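Fleltevlow Young Readers
Search this site
Enter keywords
Go
Print this page
E-mail this page

What Does It Cost to Teach a Robot to Pick Up Fruit?

August 5, 2022
By the Fleltevlow Young Readers staff

Suppose your town library wants a robot that can put away fruit after snack time. The library in Flinalby had that idea in February. The first question was how much money it would take.

The price of the robot is only one part of the answer. A robot needs a hand. It needs a table to work at and things to practice on. It needs someone to show it what to do, and that takes time, which usually costs money too. A plan that lists all the things you need and what each one costs is called a budget.

This page explains how to make a budget for a small robot project. You will need paper, a pencil and a calculator.

Start with the job

Before you look at any prices, write down the job in one sentence. The library wrote, "Pick up one piece of fruit and put it on a tray." A sentence like that tells you a lot. The robot does not have to walk. It does not have to talk. It has to reach, close its hand, lift, move and let go.

Next, write down what the robot will be picking up. Fruit comes in many shapes. A banana is long and curved. A peach is round, and it bruises. A hand that is good at holding one might be bad at holding the other, so it helps to look at them together before you choose a hand.

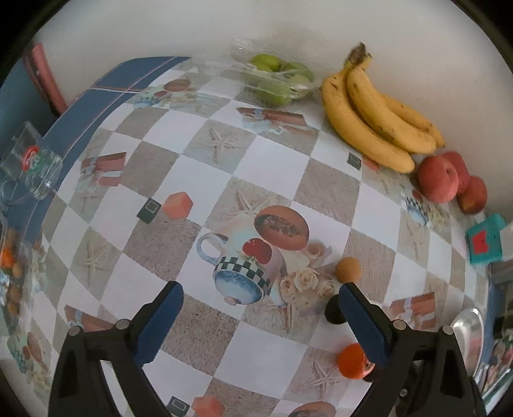 Choose the hand

A robot's hand is called a gripper. Many grippers have two fingers that open and close. Some have pads on the inside of the fingers to help them hold on.

There are two ways a gripper can be used. One kind is bolted to the end of a robot arm, and a motor moves it. The other kind is held by a person. The person picks things up with it while a camera records, and a computer studies the recordings later to learn how the job is done. That means a project can start collecting lessons before the robot arm has been paid for.

The library asked for a price on a hand-held gripper with a camera. The supplier, a small shop called Hulen, said $770. The library wrote that on the first line of its budget.

Here are some questions to ask before buying a gripper:

- How wide does it open? Measure your biggest piece of fruit and compare.
- Is it too heavy to hold for a long time?
- Can you buy new pads when the old ones wear out?
- Does the price include the camera, or is that extra?

Price the arm

The arm is usually the biggest number on the page. The library found one from a company called Postma for $2,642. It has a short reach, so it can only work on a small table. A longer arm would have cost more and would have needed a heavier stand.

Add the two numbers. $770 plus $2,642 is $3,412. The library had $3,495 to spend. Take one number away from the other and you get $83. That is the money left for everything else.

Does $83 sound like a lot? It might not be. Shipping, a power strip and a spare cable can use it up quickly. Grown-ups who plan projects often forget the small things – and then they have to go back and ask for more money.

List the small things

The small things are easier to remember if you think about one practice turn from start to finish. Someone sets out the fruit. Someone picks up a piece with the gripper and puts it down somewhere else. Then the fruit gets moved around, and the whole thing happens again. Write down each object that gets touched.
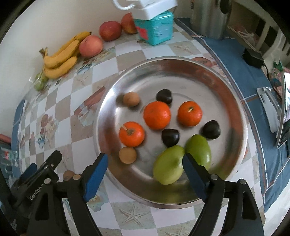 Practice objects need their own line in the budget. If you only practice with one orange, the robot may learn about that one orange and get confused by anything else. Buying several kinds costs more, but it gives the robot more to learn from. Look at how different the fruit on the steel tray is. The tangerines have dimpled peels, and two of them have little stems, one pointing up and one sticking out at a slant. The plums are glossy and dark. The pale green fruit between the blue pads is oval, so the fingers would hold it differently from something round. A shiny tray like this one is worth thinking about as well, because its rim reflects light in streaks, and bright streaks can make an edge harder for a camera to find.

You do not always have to buy new things. The library made two lists, one called "Buy" and one called "Borrow." On the Borrow list it put a table, a tablecloth, a tray and a laptop. On the Buy list it put fruit, a power strip and a spare cable.

Fresh fruit has another cost. It goes bad, so it has to be bought more than once. Some projects use plastic fruit to save money. Plastic fruit lasts a long time, but it does not squash, and it may not weigh the same as the real thing. The library decided to use real fruit and to buy a little at a time.

Count the time

Time belongs in the plan even when no one is being paid. The library set a goal of 1,000 practice turns. To find out how long that would take, it used this rule:

Time for one turn x number of turns = total time

Say one turn takes a minute. Then 1,000 turns take 1,000 minutes, which is more than 16 hours. You would have to split that into many short visits, with a rest for the person whose hand is doing the work. Leave time for setting up and wiping down the table, too.

It is fine to change things between turns. You can move a piece of fruit from the tray to the tablecloth, or push the tray over to one side. The robot should see the job done in more than one way.

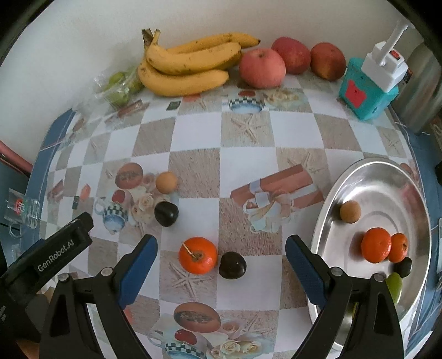 Decide what can wait

When the money does not stretch, put your list in order. Mark each thing with a 1, a 2 or a 3. A 1 means the project cannot start without it. A 2 means you will need it later. A 3 means it would be nice to have.

The library gave the hand-held gripper a 1 and the arm a 2. It bought the gripper first and kept the arm money in the bank. If the practice turns went badly, it could stop and still have most of its money.

Try it yourself

Pick a job for a robot in your home or classroom. It could be putting crayons in a box or matching socks. Write the job in one sentence. Make a Buy list and a Borrow list, and ask an adult to help you look up prices. Then add up the Buy list and mark each thing 1, 2 or 3.

Words to know

Budget: a plan for how money will be spent.
Gripper: the part of a robot that holds things.
Supplier: a shop or company that sells you what you need.

Print this page
E-mail this page to a friend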